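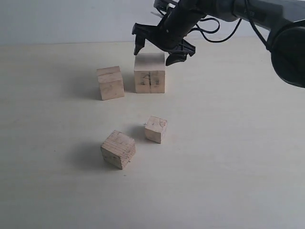

Wooden blocks on the white table, activity room, Garndale Play Center

Block set inspection – Wednesday, October 29, 2025
Room: activity room
Storage: lower shelf, Tustero box

1. Large block, surface
Comment: There is a vertical line down the middle of the front face. It may be a crack or only a seam. Please press on both sides with the thumb. If it moves, the block goes out of use.

2. Large block, marks
Comment: Faint dark scribbles near the center of the front. Not a safety problem. Sand lightly if there is time.

3. Block with the groove
Comment: The groove runs across the front, just below the top. Check by hand that the upper part is firm and the edge has no splinters. To do.

4. Small cubes
Comment: 2 in the picture, the right one with a few faint marks on top. Corners must be felt with bare fingers – gloves hide the small splinters.

5. Size
Comment: The small cubes must be tried in the Lengyel gauge before the box goes to the toddler group. The gauge is in the office drawer.

6. Cleaning
Comment: Damp cloth only, no soaking. Leave to dry for 20 minutes before closing the lid.

Result: open, points 1, 3 and 5 to be finished.
Next inspection: in 3 months.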